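The Quinlan Fingers

The test plan ran to nine pages, and I had written all of them. Section 1 gave the purpose: to select one finger set for the Trakemcombe order from two candidates, the Stista and the Quinlan, using the same mounts, the same camera and the same table. Section 2 gave the fabric. Section 3 gave the pass limit, which was 58 lifts in a row without a slip of more than the width of a marker.

The Stista fingers were molded in one piece. They closed evenly and wore slowly. The Quinlan fingers had a softer body and a separate ridged pad, glued on. The glue was listed in the parts sheet as permanent. I had added a question mark next to that in pencil.

Betcombe wanted the Stista. Betcombe was the site that paid for the bench, and had already reserved 3,000 of them. The site lead told me on the phone that the comparison was a formality, and asked whether it could be finished by July. I said it could be finished when the counter reached the number in Section 3. There was a silence on the line, then a request for a weekly summary.

I ran the Stista first. It picked up the cloth by the shoulder seam, lifted, held for the count and let go. On lift 34 the seam slid out of the fingers and the cloth landed on the table with one sleeve underneath. I logged it as a slip. I reset the counter, smoothed the cloth and started again. The second run ended at lift 34 as well.

Two runs ending on the same number is not a result. It is a reason to check the counter. I checked the counter, then the spring in the trigger, then the camera clock. I swapped the left and right fingers. I changed the cloth for another of the same weight. The third run passed 34, and I had started to draft an apology to the counter when it stopped at 41.

The log for that evening is short. It says: Stista, three runs, no pass. Cause not found.

I should have gone home. The building shut down the heat at eight, and the bench lights went to half power unless someone walked past the sensor, so every few minutes I stood up and walked past the sensor. Between two of these walks I fitted the Quinlan set. The screws were the same. The opening was slightly wider, and I entered the difference in the table in Section 5, where I had left a column for it without knowing what the column would be for.

The Quinlan fingers did not close evenly. The left one touched first and waited, and the right one came over to meet it. On video it looked like a fault. In the hand it felt like someone taking hold of a coat to help you out of it. I did not write that in the log. I wrote: asymmetric contact, left leads, no effect on hold.

Lift 34 came and went. I stopped watching the cloth and watched the pads, waiting for the glue. At 50 I noticed that I was lifting more slowly than the plan allowed, and that I had been doing so since 40. Section 4 was clear on this. A lift outside the time window was void, and a void lift ended the run.

I knew what Betcombe would do with a run of 58 that included ten slow ones. I also knew that no one at Betcombe would look at the timing column, because the timing column was on page eight.

I voided the run. I set the counter to zero, walked past the sensor, sat down and started again at the speed in the plan. It took until after midnight. At 58 I kept going, since the plan did not say to stop, and the cloth went up and came down, and the left finger waited each time for the right.

The summary I sent in the morning was one page. Stista, three runs, no pass. Quinlan, one run void through operator error, one run passed. Recommendation: Quinlan. Open items: the glue.

The reply from Betcombe arrived before I had taken off my coat. It asked what the operator error had been. I typed that the operator had slowed down - then I added that the operator had been retrained, and sent it.
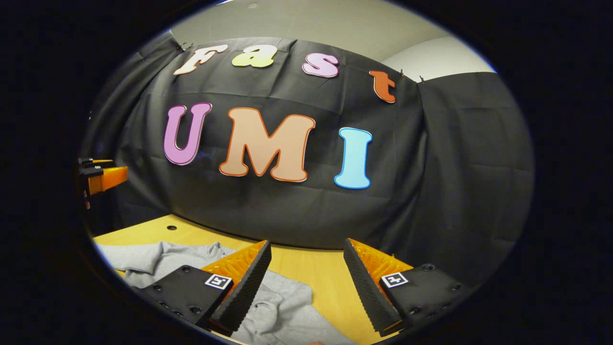
A second question came at noon. They wanted to know how many of the Quinlan sets could be had by July, and whether I would be willing to rewrite Section 1.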